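Robotics club, week five: cups

2022-02-04

We have the arm for the rest of the term now, which was not certain when I wrote the last post. Marwa Lamrani talked the department into letting us keep it in the back lab as long as we put the cover on at night and sign the sheet. So the plan from the fall is back on, and we are doing the table clearing task for the June showcase.

For anyone new, the task is simple to say. The arm gets a table with things left on it, the way a table looks after lunch, and it has to move the things into a bin. There are no markers on the objects and no fixed positions. Teams get ten minutes. You lose points for anything that ends up on the floor and for anything you crush. Last year's team did it with wooden blocks, and the judges told them it was a nice demo but that people don't leave blocks on tables. We took that as a hint.

We started with paper cups because they are cheap and the cafe downstairs let us have a sleeve of them. I thought cups would be the easy object. Standing up, they mostly are. The arm comes down from above, the fingers go on either side, and you close to a set width. If the width is right the cup comes up. If it is too tight the cup folds in and you get a sort of paper taco. We spent most of the first session finding the width.

We drive the arm by hand at this stage and record what we do. Later the recordings get used to train the part that drives itself. This means the quality of everything depends on how well a few students can steer, and we are not equally good at it. Fawzy, which is what we named the arm after a long argument, has a delay between your hand and its hand. You learn to stop early. I still overshoot when I am tired.

The goal for this week was 80 recordings. We got 40 that we are keeping. We threw out 27 for different reasons, mainly that the person driving stopped halfway to think, and you can see it in the data as a long flat part where nothing moves. Marwa's rule is that you plan before you press record. She has said it enough times that it is now written on the whiteboard. The rest we just ran out of time for, because the lab closes at six and the network went down for part of the afternoon.

The harder problem is a cup on its side. It rolls if you touch it wrong, and it rolls in a curve, since one end is wider than the other. Closing on it from above works only if both fingers land at the same moment. If one gets there first it pushes the cup away and you have to chase it across the table. I have about a minute of recording that is only me chasing a cup, and it has been shown to the whole club more than once.

There was some disagreement about what to do. One idea was to skip the fallen cups and hope the judges set everything upright, but the rules say "as left," so that seemed like asking for trouble. Another was to put rubber pads on the fingers. We ordered some from Clarnier and they have not shipped. The third idea was to stop trying to hold the whole cup and take it by the wall, with one finger inside and one outside. Paper is thin, so the fingers can close nearly all the way, and there is much less chance of crushing the shape.

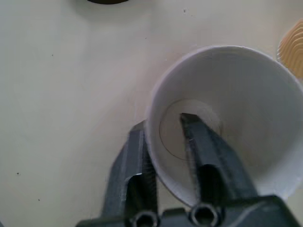 One finger in, one finger out. View from the wrist camera.

I like this grip more than I expected to. What you need is to know which way the opening points before you go in, and that is easy for a person and less easy for a program. We are hoping that enough recordings with the cup turned different ways will take care of it. If not, we will have to add a step where the arm looks first and picks a side.

The other thing to watch is how deep the inside finger goes. Too shallow and the cup can swing when you lift. Too deep and you poke the bottom. We want to try a few depths next week and write them down properly this time. The notes from the first session say "a bit more than before," and that was my handwriting.

Jobs for next week: 20 more recordings with fallen cups, all from the left side of the table. Someone needs to email Clarnier about the pads. The hex key for the finger bolts is missing again, so please check your bags. Also we need different objects soon. Spoons were suggested, and napkins, which I think will be awful.

The team from Trollham is doing the same task and has a post up about their bin. It is a good bin. Ours is a shoebox at the moment, so if anyone has something wider with low sides, bring it in.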